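About Plitora

Hi, I'm Nimal Chowdhury, and I run Plitora, a small language school for grown-ups who have decided (or been talked into it by a daughter-in-law) that they want to speak Spanish or Portuguese. We have two classrooms upstairs from a shoe repair shop, a kitchen with a kettle that takes forever, and a waiting list for the Sunday morning group that I keep promising to do something about.

How we started

I taught high school Spanish for a good long while and I loved the kids, but what I kept noticing was the parents. They'd come to conferences, hear me say hello in Spanish, and tell me how they'd taken it for years and couldn't order a sandwich. I heard that so many times! So I rented a room one evening a week, put up a flyer at the library, and called it Conversation Hour, even though it ran closer to two. Seven people came. Most of them sat with their coats on for the first half because I hadn't found the thermostat.

The name Plitora came later and means nothing at all. My brother made it up while we were filling out the paperwork and the next three names on my list were already taken. People ask if it's Greek. I used to have a longer answer.

What classes are like

Small, noisy, and heavy on talking. You won't fill in verb charts for an hour, although I do love a verb chart and will draw you one on the back of anything if you ask. A typical evening begins with everybody telling the group one thing from their week, in whatever scraps of the language they've got, and then we take a situation and wring it out. Returning a sweater. Explaining to a doctor that it hurts here but only when you go down stairs. Arguing with your uncle about parking. We do it badly, we do it again, we swap partners, and by the third round somebody is usually acting far too hard and the rest of us are in tears.

We use two books. Dorum is our beginner workbook, which I wrote over one long winter and have been fixing typos in ever since. Urquijo is the reader for the middle levels, a string of short stories about one family and their hardware store, and I get more mail about that family than I do about anything else we make. (No, I will not tell you if Pilar sells the store.) 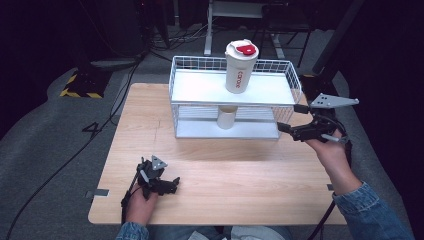
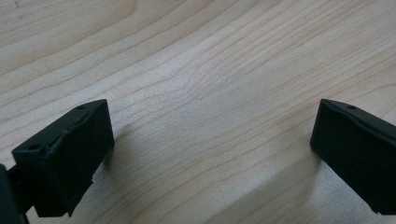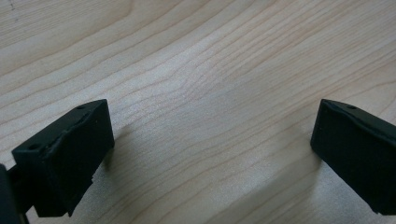
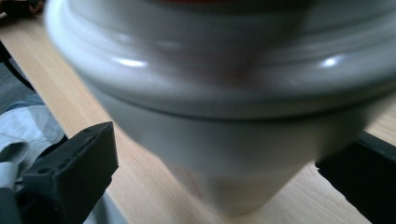 Beginners always ask me how many words they need before they can hold a real conversation, and my answer is 300, as long as they're the right ones. You want the little workhorse words, the ones that say where things are and what you'd like done with them. So in the first few weeks we spend a lot of time on household stuff: on top of, underneath, next to, hand me that, put it back. Take the white wire rack up there, with a tumbler on the top shelf and a beige cup on the shelf below it. You've got arriba and abajo, blanco and rojo (the lid), a rack, a cup, and a perfectly good reason to say debajo de. Then you go home and do it with your own kitchen, out loud, and your spouse wonders what has gotten into you. It sounds babyish and it works on everybody, including the retired judge who told me on his first night that he'd rather begin with the subjunctive.

Once you've got those words moving around on their own, we start piling on the past tense, and that's where the stories come in.

Who teaches here

I teach the two beginner groups and the Sunday crowd. Portuguese is taught by two colleagues who grew up on opposite sides of the Atlantic and disagree, cheerfully and in front of students, over how nearly everything should be pronounced. I think that's great for learners. You hear both, you pick one, and you find out you can understand the other one too. All of our teachers have stood in front of adult classes before coming to us, and every one of them is currently a student of something, which I ask for when I hire. If you haven't been lost in a class lately, you forget how tiring it is.

Plakton

Plakton is our phone line, and I'm very fond of it. Current students can call it in the evening and get a teacher for a ten-minute chat, no homework, no grade. You can tell us about your dog. It began when one of my students said she only ever got brave enough to speak when she was alone in the car, and I thought, well, let's call people in the car, then. (Parked, please.) These days it's mostly folks at the sink with the phone on speaker. I can hear the plates.

Some practical things

We run terms of ten weeks, and you can join in the first two weeks of any of them. After that I'd ask you to wait for the next one. Groups are capped at seven because that's how many chairs fit around the table without someone sitting behind the door. Classes are for adults only, and there's no upper limit; we've had grandparents and their grown grandkids in the same group. The stairs are steep and there's no elevator, so if that's a problem, tell me and we'll set you up with the group that meets on the ground floor at the library.

If you've studied before and have no idea what level you are, come in for a chat. It takes one cup of tea. I don't give a placement test, I just ask you things until you look worried, and then we know.

Every May we throw a potluck for everyone who's taken a class that year, and last time we had close to 100 people and one very overworked oven. English is allowed after dessert. Bring a dish and a serving spoon with your name on it, please, as I still have eleven spoons in my desk drawer and would like to get them home.

Write to me or just stop by. I'm usually in from four in the afternoon, and if the door sticks, push low down.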